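Home > Visits and Days Out > An Afternoon at the Flelness Open Day

October 1, 2025

I'd been promising myself a trip to the Flelness open day for three years running, and every time something came up (a wedding, a flat tire, a kitchen ceiling), so when Muireann Moynihan from our makers' group offered me the spare seat in her car I said yes before she'd finished the sentence. It's a long drive, but there was coffee, and Muireann knows all the good bakeries.

Flelness occupies the back half of an old printing works. They gave us name stickers at the door and then let us drift, and I could easily fill this whole page with the metal shop alone. But what I want to write about is one bench, where I spent most of the afternoon while everyone else was off watching the laser cutter.

The bench belongs to the Skurnasura cell. I asked what the name meant and got three different answers, so I'll leave that. It's a single arm over a tabletop that practices handling small objects, and the person who keeps it going is Arlindo Fagundes, a very patient man who fixed sewing machines for most of his working life and talks about the arm pretty much the way my aunt talked about her Singer. He was in the middle of a routine check when I came along and he just kept going, explaining over his shoulder, which I loved. I've been to too many open days where everything is polished up and switched off!

The first thing he wanted me to look at was the table. The top is pegboard, a good strong blue, with holes in a regular grid, and everything that has to stay put gets fastened down to it. The wooden board the arm works over is maple planks, screwed down at the front corners, and he had me put my palm on it and try to shove it sideways before he started anything. It didn't budge. A while back, he said, they used a board that was simply laid on the table, and for two weeks they blamed the software for misses that came from someone leaning on the edge at lunchtime. Now the screws get checked with a hand driver every morning, just snugged, never cranked, as maple will split if you bully it.

Then he set the blocks out. They're small plastic shapes in plain colors, the kind of thing you'd find in a preschool, with a heart, stars and a cylinder among them. He put them down by hand, fairly quickly, in a loose ring with room between them, and I asked if there was a chart he followed. There isn't, for the check. He wants them spread out and not touching, some at the back and some up front, and apart from that he changes it each time so that he's never testing the same reach twice in a row.

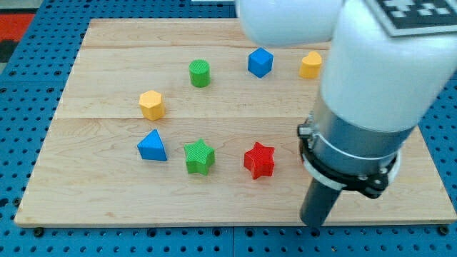 What he was really watching during all this was the wrist. There's a silver metal collar, and under it a black clamping bracket that holds the tool, and that bracket is where Arlindo says nine-tenths of his troubles live. If the clamp relaxes even a hair, the tool can slide or turn, and everything you taught the arm about where its tip is becomes slightly untrue. He stops the arm, locks it out at the switch on the wall, and then tries to twist the tube with two fingers. If he can feel anything at all, the clamp comes off, gets wiped, goes back on and is tightened a little on each side in turn, the way you'd do a car wheel. After that the tip position has to be taught over again, which eats up the better part of an hour, so you can see why he likes to catch it early.

The black-and-white square marker up on the white link gets a wipe too, with a dry cloth only. A camera uses it to work out where the arm has got to, and a greasy thumbprint in the wrong corner can throw it off. Somebody once cleaned it with window spray and the print lifted, and Arlindo told that story with real pain.

All of it goes into the logbook, a fat green ledger from Boutros, the stationer across the street. I was allowed to leaf through. The arm had made 2,235 moves since its last full service, and the tool clamp had been redone at 69 hours and again at 112, both times in Arlindo's tiny handwriting, with the weather noted beside it for reasons he couldn't quite give me. At the front somebody had glued in the daily list, and I copied it down with his permission:

Screws on the board, snug.
Lock out, then twist test on the tool.
Collar and bracket, look for marks that weren't there yesterday.
Marker, dry cloth.
Cable run, follow it with your hand all the way back.
Slow run over the board before any fast one.
Write it down.

The slow run was my favorite part. He keeps the arm at a crawl and stands with one hand by the stop button, and listens. Jyoti Rathore, who writes the programs for the cell, came by just then and admitted she'd once laughed at the listening, until he heard a dry joint that her graphs picked up four days later. They have an easy way of working together, those two. She'd brought him a sandwich.

I did ask about cost, being nosy. The clamp brackets come from a small outfit called Brivo and Arlindo keeps two spares in a cookie tin. They've had one crack. He showed me the old one, with a line through it as thin as a pencil stroke, and I'd never have spotted it without his flashlight held low from the side. I've since tried the flashlight trick on my drill press and found something I didn't care for at all, so that's a job for the weekend.

Muireann had to come and fetch me in the end. We had a quick look at the pottery room on the way out, and I bought a mug. Entry is free, there's parking behind the building (go early, it fills up), and the tea is by the stairs. They expect to do another one in the spring, and if you go, ask for Arlindo and bring your own flashlight.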